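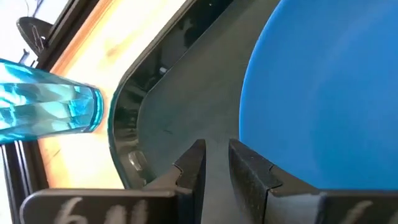

Fig. 1. Blue plate in a dark grey tray.

HOSP 2 – Week 6 handout
Portioning, plate waste and the tray line

We use cookies to improve your experience on this site. By continuing to browse you accept our cookie policy. Accept | Manage preferences

Last week we left Barrios, our long-suffering case-study canteen, with a new menu and the same old bins. This week is about the bins. Bring an apron to the tutorial and don't wear anything you're fond of.

Some vocabulary first, as half the class used these interchangeably in the January quiz. Preparation waste is what never leaves the kitchen: peelings, trimmings, the onion somebody dropped. Serving waste is cooked, put out and never taken. Plate waste is what a customer accepted, possibly paid for, and then abandoned. You treat each one differently, and a manager who lumps them together will end up lecturing diners about the kitchen's potato peelings.

Barrios serves 800 lunches on a normal weekday. Encarnación Aguirre's audit put plate waste at 80 grams a head, or 64 kilograms per service. Please check the multiplication yourselves. Hamish Halliday did it on the whiteboard in front of the client and got 6.4, and for one happy afternoon Barrios was the most efficient canteen in the country.

How to read a figure like that:

Look at the spread before the average. A mean of 80 grams can hide a room full of scraped plates and one table that loathes the lasagne.

Ask what got weighed. Bones, peel and serviettes all went into the first Barrios total. Kianoush Ahmadpour spent a morning taking the serviettes back out, and his notes on the subject are worth reading for the language alone.

Ask who served it. Portions drift upward over a shift, particularly when the server likes the customer.

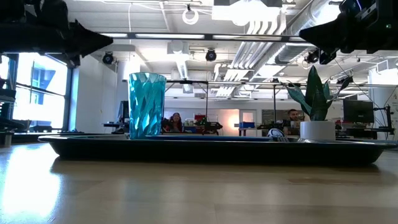 Crockery gets its own reading this week (Cifuentes, chapter 4). His argument is that diners fill the space they're given, so dish size sets the portion well before the ladle does. I find him persuasive on self-service lines and a bit hopeful everywhere else. A server trained to a two-ladle portion will deliver two ladles onto a saucer if necessary. Note too that he wrote the chapter before his falling-out with Raimo Leinonen over tray-free dining – the footnotes get noticeably sharper in the second edition.

For the tutorial: draft a one-page waste plan for Barrios covering a single service. State which kind of waste you're targeting, how you'll weigh it, and who empties the bucket. Plans that say "raise awareness" without a verb after it will be handed back. Maximum 46 lines, normal margins, and I do own a ruler.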